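Reusing Produce Cartons for Home Storage: Load, Moisture and Stacking

Members have been sending in questions on secondhand cartons since the Monday repair evening, most of them the same question: how much can a used grocery box hold before the bottom lets go? Remedios Aranda spent most of January testing cartons from the Arrieta wholesale market in her garage. Her notes are condensed below, with a few additions from Julián Calvo on moisture.

Start with the board. Corrugated board is a fluted middle layer glued between two flat liners. The direction of the flutes matters more than the thickness. In a carton built for stacking, the flutes in the side walls run vertically and act as small columns. Turn the same carton on its side and the flutes lie flat, so the wall buckles at a fraction of the load. Check the direction by looking at a cut edge. If you see a row of small arches along the top rim, the flutes are vertical.
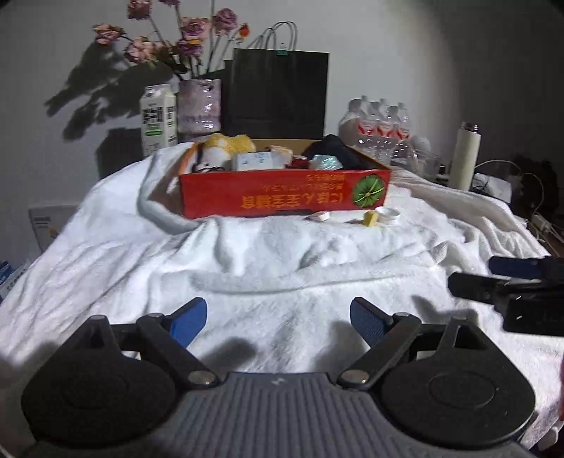
Most of the vertical strength of a carton sits in its four corners. The middle of a long wall contributes little and bows outward first. A carton with crushed corners and clean walls is a poor candidate for stacking. A carton with a torn wall and sharp corners will often still do the job.

Remedios loaded each carton through a flat plywood plate and added weight until the walls moved. The test lot was 54 cartons, all single-wall, all used once. Dry cartons with intact corners were loaded first, then a second group was kept overnight in a damp laundry room and loaded the next morning. The best dry carton in the lot held 207 pounds before a corner folded. None of the damp ones came close to that figure. She does not recommend treating 207 as a working number. It was a short test with an even load, and storage is neither short nor even. Board under constant load creeps, and a stack that looks fine in the first week can lean by the second month.

Her working rule for single-wall cartons is three high, with the heaviest at the bottom and the corners lined up. An offset of half an inch puts the upper corners on the weak part of the wall below. Do not cross-stack in a brick pattern. It feels steadier but gives up most of the corner strength.

Open-topped cartons need a separate note. Removing the top flaps leaves the long walls with no brace, and they spread when the carton is lifted. If the flaps are still attached, fold them down inside and glue them to the wall. This doubles the board at the rim. If they are gone, run one band of paper tape around the outside, an inch below the rim.

On tape: water-activated paper tape bonds to the liner and stays bonded. Plastic packing tape holds well at first, but the adhesive ages, especially in a hot attic. Run the strip along the bottom seam and at least three inches up each end. Two more strips across the seam help if the carton will hold books. Hot glue works on flaps and fails on seams, where it peels.
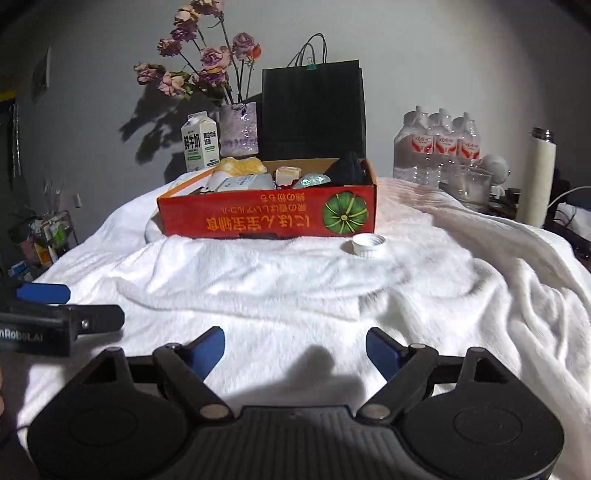 Julián's section concerns moisture. Board takes up water from the air long before it feels wet. Concrete floors are the usual cause of trouble in basements, and a carton set directly on one will soften from the bottom up. Raise the lowest row on slats, with an air gap of at least an inch, and leave a similar gap at the wall. Plastic sheeting under the cartons stops water from the floor but can trap condensation on its upper face, so slats are the better choice where there is room for both.

He also weighed a small stack of flattened cartons kept on the same shelf. It read 804 grams on a day when the heater was running and was heavier after two days of rain with the windows open. Everything he gained in weight came out again within a day of drying, but the strength did not fully come back. A carton that has been through that cycle several times should be kept for light goods.

Waxed produce cartons resist water but do not take glue or paper tape, and most curbside programs refuse them. Check with your hauler before collecting a pile.

The full load tables are in the Potow tool library, in binder 529 on the shelf by the door. Please return the pages in order. Readers with access to double-wall cartons in good condition can leave them flattened at the desk for the next round of tests.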